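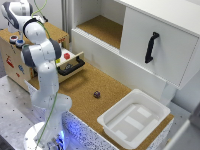

4.2 Linking parish entries to the Sallside census books

The second stage of the work joined the baptism and burial entries from Sallside to the household lists in the census books. We began with a sample of 600 baptisms, all from the main parish register, and looked for each child in the first census taken after the baptism. A link was accepted when the forename, surname and father's occupation agreed, or when two of the three agreed and the mother's forename was also the same.

Spelling caused most of the trouble. The Sallside clerks wrote surnames as they heard them, and one family can appear under four or five forms within a single decade. We did not correct the spellings in the transcripts. A separate column holds a standard form, and the matching was done on that column, so the original reading can always be checked. 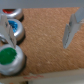
Of the 600 baptisms, 300 were linked to a census household at the first attempt. A further 44 were linked after the entries had been read again against the page copies, mostly where a capital letter had been misread. The rest were left unlinked. Some of these children will have died young, and the burial register was searched for them in the next stage. Others belonged to families who had moved to Permont, where the mills were taking on labour.

The Permont books are harder to use. Two of the enumerators gave only initials for lodgers, and the street numbering changed between one census and the next. For this reason we accepted a Permont link only when at least two members of the same household could be found together. This is a strict rule and it will have lost some true matches – single men in lodgings above all.

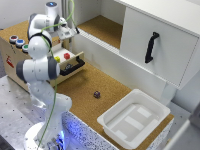
Figure 3. A white robotic arm beside a cork tabletop with a small purple cube, a white tray and a white cabinet with an open compartment.

In the event, the second reading added fewer links than the first, but it took longer. Each doubtful entry was read by two people working apart, and where they disagreed the entry was set aside. We would still advise other projects to do it, as the entries recovered in this way were mainly from poorer households, which are thinly covered in the Stusalbridge rate books and would otherwise drop out of the study.

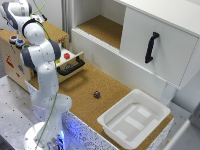
The chapel registers were treated in a different way. They record the date of birth as well as the date of baptism, and the gap between the two could be as long as 20 months. Ages worked out from the baptism alone were therefore too low in many cases, and the date of birth was used wherever it was given.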